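Against the Bare White Wall

The small workroom has been getting whiter for years. Anyone who fits out a bench, a booth or a partitioned corner now starts from the same kit: aluminum extrusion for the posts and rails, a white work surface, white or gray infill panels. The kit is good. The posts are square, the brackets are cheap, and a panel can be swapped with a hex key. My objection is to the infill, which has been left blank out of habit and defended afterward on technical grounds that do not hold up well.

I fit out small work enclosures for a living, mostly for repair counters and assembly benches. Of the last 4 I specified, 2 were papered inside. I want to argue for the paper, and in particular for patterned paper of the old domestic type, with flowers on it.

The usual case against it has three parts, and they should be taken separately.

The first is glare and light. White walls return the most light to the bench, so white walls are assumed to be best for close work. The wall is the wrong place to solve this. Task lighting belongs over the surface, and the surface itself does most of the useful reflecting. A cream ground gives up a little brightness against pure white and takes away the hard bounce that makes a dark glossy object, a phone for instance, difficult to look at for any length of time. My own preference is a white table with cream walls. The table stays neutral where small parts need to be seen, and the eye has somewhere softer to go when it comes up.
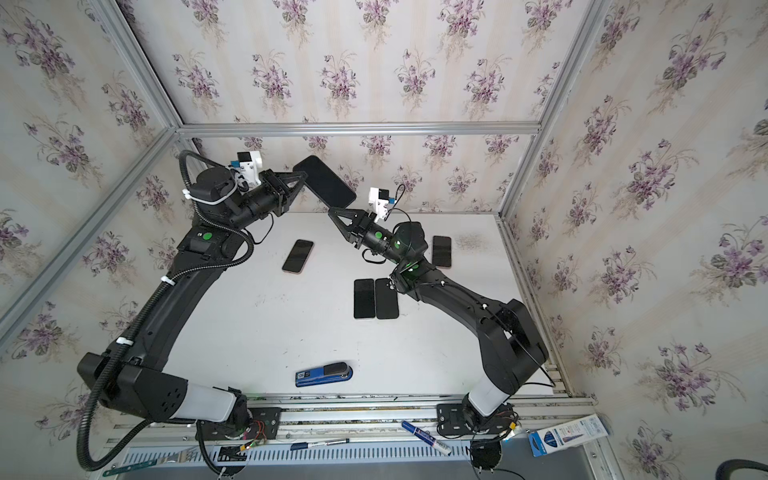

The second part is cleaning. Plain painted board wipes down and standard wallpaper does not. This was true of the paper most people remember. A washable vinyl-faced paper takes a damp cloth as well as painted board does, and it hides the fine scuffs that a white panel shows by the end of its first month. I keep a record of complaints after handover. The white panels produce most of them, nearly all for marks at elbow height. The papered panels have produced one, for a lifted seam, and the seam was my fault. I had run the paper up to the lip of the extrusion and stopped there. It should be wrapped over the panel edge before the panel goes into the slot, so that the profile clamps it. On the Rotura bench I did it correctly and the edges have stayed down through August, in a room with no air conditioning.

The third part is distraction, and it is the one people hold most firmly. A repeating floral print is said to be busy, and a busy background is said to make it harder to find things. There is something in this. A small screw dropped against a small print is lost. But screws are dropped on the table and the floor, and I am not proposing to paper either. At arm's length a vertical print with a generous repeat — bouquets with clear ground between them — settles quickly. A tight all-over print does not, and neither does a stripe, which shimmers next to the vertical posts and will show any post that is out of plumb. Choose the large repeat.

Color matters more than motif. Purple and green on cream is my usual recommendation, and violets are an easy way to get it. Black tools and black cable stand clear of it, and so does the silver of the frame. Red and orange are poor choices where the work includes indicator lights or colored wire, since the wall then competes with the signal. Green leaves are acceptable if the green is dull.

There is a real drawback in pattern matching. On three walls the repeat has to be carried around two corners, and the corner posts interrupt it. I used to cut each wall separately and accept the jump. The client at Nimon noticed on a Friday afternoon, before the tools were even in, and kept noticing. Now I lay the three panels edge to edge on the floor, paper across all of them, and cut at the joints. The width of the post is lost from the repeat at each corner, which the eye forgives. Waste is higher, and an extra roll should be allowed for at the quoting stage.

What I cannot supply is a measurement showing that people work better inside flowers. I doubt that one exists for white paint either. White was the color the board came in. A person may stand in front of those three walls for most of a working day, and a kitchen of the same size would never be left that way. The supplier's catalog at Benítez lists infill in white, light gray and clear. I order the white, and paper it.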